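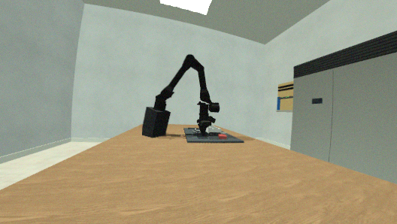 The practice bench in Petulel, with the arm down over its dark board.

Petulel Practice Bench, reviewed by Amarachi Ezeani

I have been meaning to write this one up since April, when our shop finally bought a seat of Petulel, and I apologize in advance for going on a bit, but I've grown fond of it! It's a simulated bench for people who write and enforce the house rules around robot arms. You get a room, a long wooden table, an arm and a board of small parts, plus a rule book of 16 good-practice rules that you can switch on, edit or throw out. A seat costs $800 a year. For a small shop like ours that took some talking over (Satish Iyengar, who signs for these things, wanted to know why a binder wouldn't do).

Well, we had a binder. It ran to 519 pages by the time everyone had added their favorite warnings, and I doubt anyone but me had read past the tabs. The rules in Petulel are short, and you try them out against a bench you can look at from wherever you like, so people argue about the rule itself and leave the wording alone. 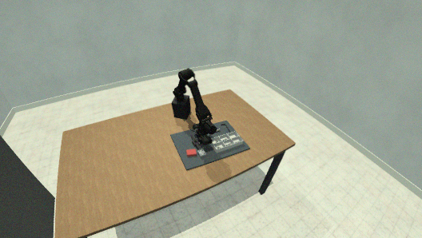
My favorite is the one about parking. It asks you to write down a rest position for the arm, clear of the parts, and to say who is allowed to send it anywhere else. That sounds so plain you'd hardly bother, and yet when I asked three of our operators where "parked" was, I got three answers. We settled it in one afternoon, moving the view up high and then back down to table height until we all agreed, and I came away thinking I'd check every rule from above before signing off on it.

The layout rules are good too. Every loose part gets a home on the board, the rest of the table stays clear, and whatever you pick most often should be easy to tell apart at a glance. I had always treated that last one as a matter of taste. Jarmo Harju on our second shift talked me around, and now I'm a bore about it.

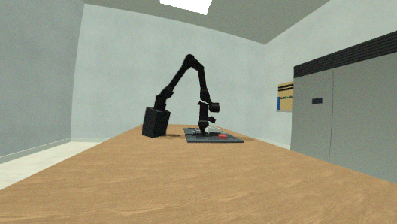
A bright red block is easy to find on a dark tray, even from down the table.

Now for the grumbles. The rule on approach speed lets you set one limit for the whole job, and I'd dearly like a slower one for the last stretch above the parts. You can fake it by splitting the job in two, but then the report lists it twice and you have to explain that to whoever reads the report (in our case Satish again, poor man). The report also takes almost 20 minutes to build on my old desktop, with no progress bar to keep you company.
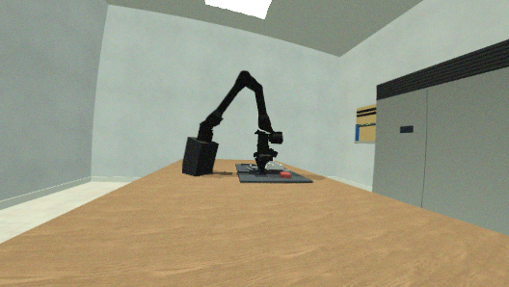 Low views deserve a rule of their own, I think, and the book doesn't have one. With the gripper near the board it can hide part of what's under it, and a person standing at the end of the table has the same trouble. We added a line to our own copy: before you approve a reach, look at it from at least two sides. It took a minute to type in and it's the rule my crew quotes back at me most.

One caution for anyone shopping. Petulel will help you write better rules, and it will help people remember them, but it doesn't replace a proper risk assessment on the real cell, and the manual says so on its first page. I was glad to see it there.

Would I renew? Yes, and I'd pay for a second seat if they fixed the speed limits. Four stars out of five, and do turn off the startup chime.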